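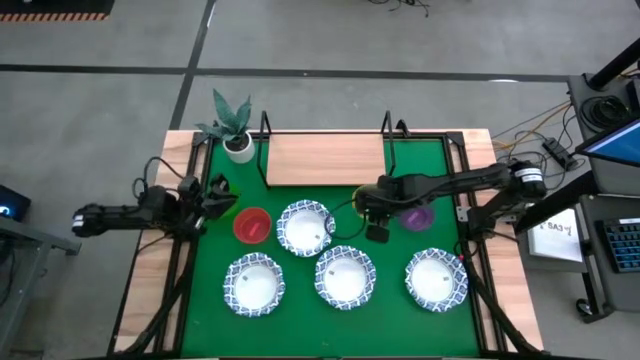 Plates and cups for the Ekbridge lunch, July. Quick page, will tidy later. I've been trying layouts all week and people keep emailing to ask what we settled on, so notes go here and pictures get added as I sort them. Short version: the paper plates with the blue and white rims are in, and they look best on the bright green mat. I wasn't sure about that green at all. But the white centers really pop against it and the rims look crisper than they do on bare wood. Plates in a row along the near side, one up in the middle, cups in the gaps. Good spacing, leaves elbow room.

Red cup - my favorite. Strong against the green, you can find it from across the table, which matters when you've put your drink down and gone off to talk to someone.

Green cup - see-through, pretty, but gets a bit lost on a green mat. Would work better on white. Keeping a few for the kids table, where the cover is plain paper anyway.

Purple cup - surprise hit. Lacey Treloar voted against it from the start and has now asked if she can take the leftovers home. Noted, Lacey.

On mixing the colors: we went back and forth. All red looks smart and then everbody loses their cup in ten minutes. Mixed it is. Families can take one color each if they want to, that's how we did it at the Jaidee picnic and there was a lot less washing of mystery cups afterward.

The labels. Small white one stuck on the inside of each plate. Peel these before serving please!! They come off easier if you start at a corner and go slow. If it leaves a gummy patch, put that plate under the bread basket and get a fresh one.

Quantities, since I keep getting asked. 162 people signed up at last look. The plates come in a box of 1000 so we are not going to run out, and whatever is left goes to the fall supper. Don't order more. Someone ordered more last time and we are still using up the napkins from it.

Plates hold up ok. I did a test at home with beans, potato salad and a chicken leg. Beans were fine for a good while, the potato salad side got a little bendy. Double up for anything with gravy. Cake plates don't need doubling.

Mats - Gurkar had the green in stock, also a dull brown that I didn't bother with. They wipe down with a damp cloth. Do not fold them, the crease never comes out. Roll them up with the green side out and put a loose string around, not tape. Tape pulls the surface off, ask me how I know.

Table edges: leave the light wood showing all the way round. We tried a bigger mat hanging over and it looked sloppy, plus little kids grab the corners. The wood makes a nice border and you have somewhere to rest a serving spoon.

Serving order still to be decided. I'd like the cold dishes on the Treser tables by the wall and hot ones nearest the kitchen door - the other way round means everyone crosses in the middle with full plates. Last year was chaos. Good chaos, but there was slaw on the floor.

Setup starts at 5 in the afternoon. Plates go out last becuase they blow about if the side doors are open. Put the cups out first, right way up, then a plate next to each one. If there's a breeze, a fork on top of the plate does the trick.

Still needed: big serving spoons, two more pitchers, a lid that fits the blue cooler. Drop them in the hall kitchen and stick your name on the bottom.

More pictures when I get them off my phone. Cake stand next, then the flower jars if the sweet peas are out by then.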